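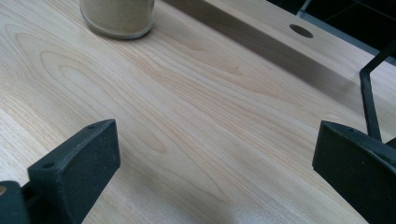
Gittins Children's Books holds its open house every March, and after six years of promising myself I would go, I finally drove over to Kamside for it. I should say up front that I read aloud to second graders two mornings a week and have strong feelings about picture books that try to teach manners, so I was probably an easy guest to please! The doors opened at 9:30, and Nelli Oksanen, who edits the early reader list, walked our group straight up to the reading room. We sat at a long table of pale wood with the loveliest looping grain, ovals inside ovals like a map of hills, and near one end stood a glass jar of something fine and beige that looked a lot like sand. I spent the first few minutes of Nelli's welcome following those loops with my finger, and I'm afraid she noticed.

She was very kind about it. Her talk was on how a story about behavior gets from a rough idea to a book a parent will put up with at bedtime for the fortieth time. Gittins received 620 manuscripts last year, and she told us a good share of them have a wise grandmother who explains everything on the last page. (I have written that grandmother myself, more than once, and they are still in a drawer.) What Nelli wants is a child who makes a bit of a mess of things and has to live in it for a few pages. She read us two versions of the opening of Vivden Waits His Turn, which comes out this fall. In the early one Vivden is told to be patient on page three. In the later one he pushes in line for the slide, gets his way, and finds the slide isn't as much fun with everybody glaring at him. You could feel the whole table lean toward the second one.

After coffee we went down a flight of stairs to the art department, where Forough Hosseinzadeh had laid out her sketches for Brivivano and the Borrowed Bike. I could have stayed there until dark. She draws the faces first, before any clothes or background, and she had pages and pages of one little girl trying not to look sorry. There was one with the lip just barely tucked in that made me think of a boy in my Tuesday-morning group from years back, except that he never did give in and apologize, bless him. Forough said she throws out most of what she draws and doesn't mind a bit.

Lunch was soup and rolls, very good, and I sat with Ffion and Tomos Lewis, who run a story hour together at their library and bicker very sweetly over who does the bear voices. They had the same question I did, about whether children really take anything in from these books. Yevdokiia Horobets, who tests new titles in classrooms, told us she stopped asking children what they learned, as they just say "be nice" and look at the clock. Now she asks what they would have done, and then she gets an earful.

The shop by the front desk had 100 slightly scuffed copies marked down, and I came home with five. If you go next year, park behind the building, wear comfortable shoes for the stairs, and sign up early for Forough's part of the tour, which fills first. My second graders get the slide book as soon as I can lay hands on it.

Filed under: Out and About, Picture Books, Manners & Feelings

Home Reading > Visits > Publishers

Contact | © The Read-Aloud Porch | Back to top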